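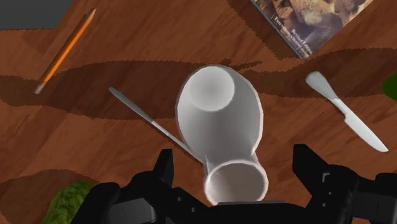

Navodon Community Steel Band: Pan Room and Stores Team

Looking after your pan, sticks and cases at home
Last looked over 16th November

Every spring we send a good number of pans home with players, and every autumn we get them back in all sorts of conditions. Most come back lovely. A few come back with rust along the skirt, a dull patch where someone has had a go with a kitchen scourer, or a C sharp that has wandered off somewhere of its own. We've been meaning to put all the advice in one place for years, and what follows is the result, gathered from our own mistakes as much as from anybody's good sense. Please read it with a cup of tea and don't be alarmed by the length of it!

Wiping down after you play

Hands are salty things, even clean ones, and the playing surface of a pan picks up more from them than you would think. When you've finished for the evening, go over the whole face with a soft dry cloth, note by note, and then round the rim where your fingers rest when you carry it. An old cotton pillowcase cut into squares does beautifully. T-shirts are fine too so long as there is no printing on the front, because the printed bit can be surprisingly scratchy.

If you've been playing outdoors and there has been any drizzle, or even just a heavy evening dew, dry the pan straight away and then leave it face up on its stand indoors for an hour before it goes in the case. A damp pan zipped into a padded case overnight is how nearly all our rust begins. We lost the shine on a perfectly good tenor that way after the May fair, and it was only in the boot of a car until the next lunchtime.

Chrome and painted pans

Chromed pans like a tiny dab of ordinary car wax two or three times a year. Put it on thinly with one cloth, leave it to haze, and take it off with another, pressing no harder than you would to dust a lampshade. Keep the wax well away from the grooves between the notes, where it dries white and is a misery to get out. If it does get in, a soft toothbrush and a bit of patience will shift it.

Painted skirts only want a cloth wrung out in warm water with a drop of washing-up liquid, then another with plain water, then a dry one. No spray polish, please. It makes the skirt slippery to carry, and on the hall floor at Varetine Road it makes the floor slippery as well, as several of us remember.

For light brown freckles of rust on an unchromed inside, rub gently with a drop of light machine oil on a scrap of cloth and wipe away every trace. Anything deeper than freckles, leave alone and bring it to us. Rubbing hard at a note can pull it out of tune, and a tuner's visit costs a great deal more than a cloth.

Sticks and mallets

The rubber on your sticks perishes over time, more quickly if they live on a windowsill or on top of a radiator. You'll hear it before you see it: the sound goes clacky and thin. Have a look at the tips once a month under a decent light, and if you find cracks, re-tip them.

Re-tipping is a nice little kitchen-table job. Peel or cut off the old rubber, sand any old glue from the wood with fine paper, and wrap on the new strip, keeping a gentle, even pull all the way round. If the rubber won't slide over itself, a dusting of talcum powder helps enormously. For tenors we use a narrow strip, for seconds a slightly wider one, and for basses we use whole sponge rubber balls, which go on with a twist and a good deal of muttering. Stores keeps the Koster strip in stock at 70p a length, and one length will do a pair.

Wooden handles get grubby. Wipe them with a barely damp cloth and then rub in the smallest amount of linseed oil you can manage. Lay the oily rag out flat outdoors to dry before you put it in the bin, and never leave it screwed up in a heap, as linseed rags can heat up all by themselves and catch fire. Aluminium handles only need a wipe, although if yours leave grey marks on your hands a wrap of tennis grip tape cures it completely and feels rather luxurious.

Stands

The wing nuts on the stands work loose with playing, so give them a turn before every rehearsal. Finger tight is plenty. We have had threads stripped by helpful people with pliers! A smear of petroleum jelly on the threads once a year keeps them moving sweetly.

Cord for hanging the pans ought to be changed each spring whether it looks worn or not. Seal the cut ends with a flame, outdoors and at arm's length, or wind a bit of tape round them if you'd sooner not. Tie the loops so that the pan hangs clear of the uprights by a finger's width on either side, then give the face a gentle tap. If anything buzzes, it will nearly always be the stand, and a little square of felt stuck where metal meets metal will quieten it.

Rubber feet go missing constantly. Walking-stick ferrules from the chemist fit most of our older stands, and the ones marked 17 mm fit the folding Punis stands so well that we've stopped ordering the proper ones.

Cases and zips

Brush out the inside of the case now and then, particularly the seam at the bottom where grit collects, as that grit will scratch chrome every time you lift the pan in and out. A sticky zip can be coaxed along with a candle stub rubbed up and down the teeth. If the case smells musty, turn it inside out as far as it will go, sprinkle in some bicarbonate of soda, leave it overnight and hoover it up in the morning. The little silica packets that come with new shoes are well worth saving, too, and two or three tucked under the pan make a real difference over a wet winter.

Where to keep it all

A spare bedroom or the cupboard under the stairs is ideal. Lofts get too hot, garages get too damp, and conservatories manage to be both within a single day. Try not to stack anything on top of a pan, even in its case, and don't be tempted to use it as a handy bowl for music folders. (We have all done it.) If it must stand on a concrete floor, slide a folded blanket or an old bath mat underneath.

Keep it out of reach of cats as well. They do love to sleep in a tenor, and the claws are the least of it when they leave in a hurry.

Tuning

Please don't try to tune a pan at home, however good your ear and however small your hammer. Our tuner comes twice a year, and if you can tell us which notes are bothering you it saves a lot of time. Write them on a bit of masking tape and stick it to the inside of the skirt, never to the face, and peel it off again within the week or so before the glue sets hard. If it has already set, a little warm soapy water held against it on a cloth will usually loosen it.

Borrowing bits and pieces

Stores is open for half an hour before rehearsal, through the side door. We have wax, cloths, cord, felt pads, spare wing nuts and a sewing kit for the cases, and you're welcome to use any of it on the spot. If you take something home, put it in the red book with your pan number beside it. Pans 9 and 187 are missing their labels at the moment, so if yours has no number at all it may well be one of those, and we'd be ever so glad to hear from you.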